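Regripping the fingers on the bagging arm

The left finger pad on the bagging arm started shedding in October. I found dark crumbs on the counter after a night run, wiped them up, and found more the next morning. The pad is a rough elastomer sheet bonded to the finger, and the bond had let go along the leading edge. It had done 119 hours since the last change, less than I wanted but in line with how it has been treated.

Notes follow, mostly so I don't have to work it out again.

Removal. Park the arm with the fingers open and pointing down, then kill power at the supply and not at the software stop. The software stop leaves the gripper motor holding, and you can't back-drive it by hand without feeling bad about the gearbox. Two screws hold each finger to its carrier. The old pad peels off in one piece if you warm it first. The adhesive doesn't, and took most of an hour with a plastic scraper and alcohol.

Surface prep. I scuffed the finger face with 300 grit, wiped it, and let it dry overnight. Last time I skipped the overnight part. Draw whatever conclusion you like.

Bonding. Ginette Bélanger at Dradovwood sent me an offcut of the sheet they use on their sorting line. It is slightly thicker than mine, so the closed position had to be taught again. I clamped it between two flat blocks and left it alone until Tuesday.

Zeroing. With both fingers back on, close at the lowest force setting until the current rises, then back off 5 counts and store that as closed. Do it from the open side every time. If you approach from both directions the backlash shows up in the number and you will chase it all evening.

Cable. While the arm was apart I rerouted the wrist camera lead. It had been tied too short, and at full roll it was pulling on the connector. It now has a proper service loop. Finn Kleinschmidt pointed out months ago that this would eventually bite me, and I have written to tell him he was right about the principle if not the schedule.

Then the test. Rigid blocks tell you very little about a pad, and a new one will hold a block even when it is badly seated. Thin film is a better check. The film slides over a glazed or contaminated pad well before anything solid does, and it hides the object from the wrist camera, so the grasp pose has to be good too. My standard test is a toy vegetable in a zipper bag: grasp through the plastic, tilt, hold, set down, repeat.

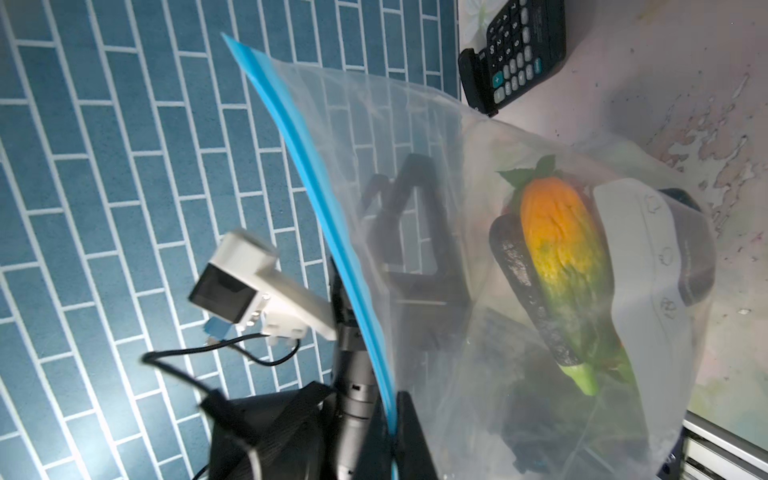
Eggplant-like toy vegetable in the zipper bag, between the gripper fingers. New loop in the black cable at left.

I ran that 5 times at each of three force settings. At the lowest, the toy crept inside the bag on two of the runs. The middle setting held every time, and so did the highest, although it left a crease in the plastic. The middle value is now the default in the config.

Still open: the right finger has not been touched and will probably want the same treatment before winter is out. I also need a torque figure for the carrier screws. Mine are currently at "snug". If anyone with the same carrier has a number, leave it in the comments.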